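**Hand tracking drops out over white cardboard: prompt or planner?**

**lornell_dev**

Got the new segmentation node running on the head camera stream last night and I'm so happy with it! Hands come out clean at 40 ms a pass, even with the fingers spread. My trouble is box flaps. The planner wants a hinge line for each flap before it suggests a fold, and on white flaps over a light floor it keeps merging flap and tile. Brown boxes are fine. Config is stock Brorngate 11 with the depth prior on.

A typical bad one, left hand over one flap, right hand on the other:
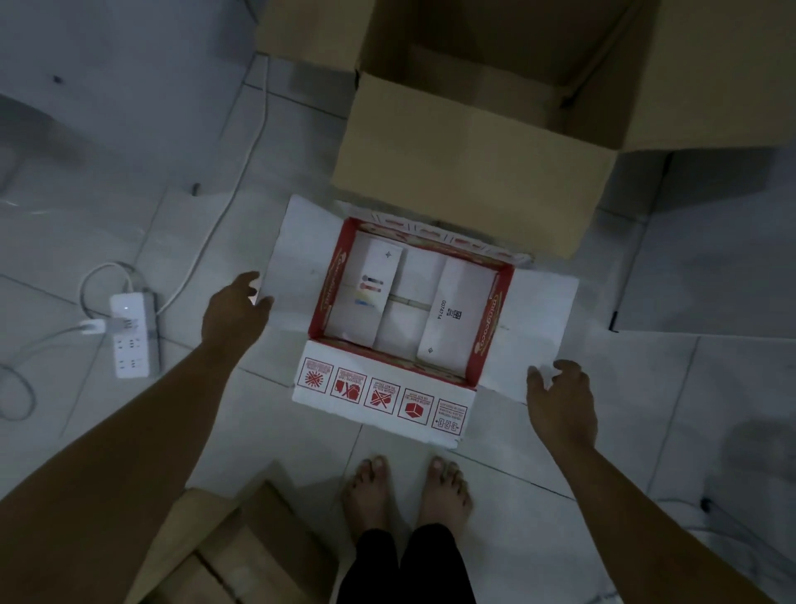

### Replies

**kwlam**

Oh, I love this one, it has everything my test set is missing. Look at the inner walls. They're red, the flaps are white, so the hinge is a strong color edge and you're throwing it away by going to grayscale first. Try running the line fit on the a channel in Lab. I did that in Agbenyega and my flap misses went from 249 to 10 on the same logs.

Kam-wah Lam

**pivotfoot**

Nice numbers, but that's tuning to one box. Next week he gets a box that's white inside and out and he's back where he started. I'd fix it in the planner. Let it carry two hinge hypotheses and wait for the hand to move the flap, then the motion settles it.

**kwlam**

Waiting is fine offline. If you want a suggestion *before* the fold, you need something from the still. And why not use color when it's there?

**lornell_dev**

Trying both (of course). One more question while I have you: the feet. The body mask filters out the trousers, but bare feet right up against the box get labeled as hands now and then, and then the planner thinks I have a third contact. Pretty funny in the viewer, terrible in the contact graph.

**pivotfoot**

Gate it by arm. A hand has to connect to a forearm coming in from a side or a lower corner. Feet at bottom center hang off the trousers, so drop them. Nelidis has a filter for this, `limb_root`, off by default.

**lornell_dev**

`limb_root` did it, thank you!! Lab channel also works on the red-lined box. It did pick up one of the white cartons inside as a flap, the long one on the right with the code printed on it, so I'm adding a rule that a flap has to touch the outer rim. Will push the branch once the two-hypothesis version compiles.

**kwlam**

Send me the log when you do, I want it in the test set. I still say color first.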